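Odska Swap Shelf Records

A table of household and children's items given away and taken home through the swap shelves in Odska and Whitelaw. It was put together from handwritten sign-out sheets and is meant for people who study reuse, or who run a shelf of their own and want something to compare with.

Contents

items.csv – 3534 rows, one per item brought in
categories.csv – 216 category names with short notes
changes.txt – what was fixed and when

Each row in items.csv has 15 columns. The ones used most are item_id, site, category, condition, month_in, month_out and note. An empty month_out means the item was still on the shelf when the sheet was typed up. It can also mean the person taking it forgot to sign, and the sheets give no way to tell these apart.

Categories

Toys, bedding, kitchen goods, unopened toiletries, storage and clothing make up most of the table. Anything brought in as a set is one row.
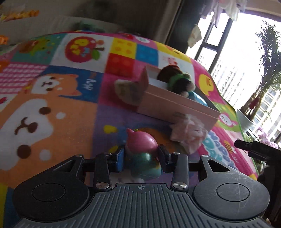
A reader pointed out that the toy categories overlap, and asked if "soft toys" and "baby toys" could be merged. They are kept apart in items.csv because the sheets had them apart. Column category_short joins them.

Condition

Condition is a letter from A to D, written down by the person bringing the item. It was never checked by anyone else. Whitelaw used only A, B and C until December, so a C there is close to a D in Odska.

Toiletries have a separate column, sealed, with the values y, n and blank.

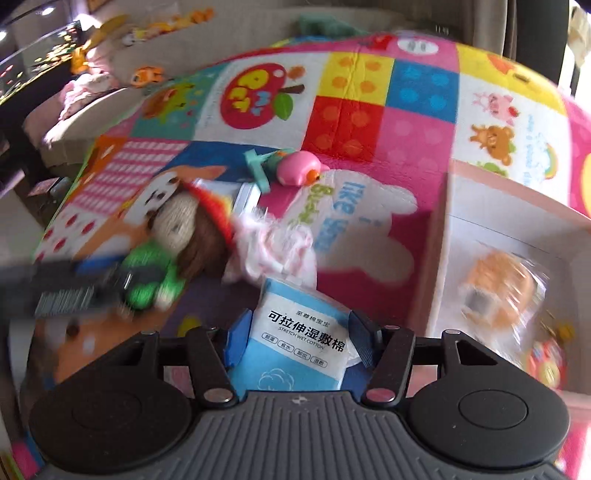 Could blank be changed to n, one user wrote, so the column loads as true or false? We would rather leave it. Blank means the box on the sheet was not filled in.

Known problems

Around 1027 rows have no weight. Weights for Odska were taken on a kitchen scale that stopped at 5 kg, and heavier items were left out.
Spelling in the note column is as written.
The Isex shelf opened later and is not included.
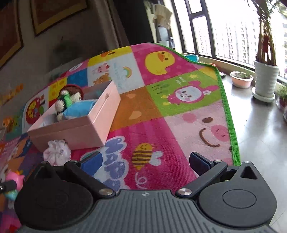 How do I load the files without breaking the accents in the notes?
Open them as UTF-8. Some spreadsheet programs guess wrong, so pick the encoding by hand on import.

License

Free to use and share. Please credit Flumimden and give the version number from changes.txt.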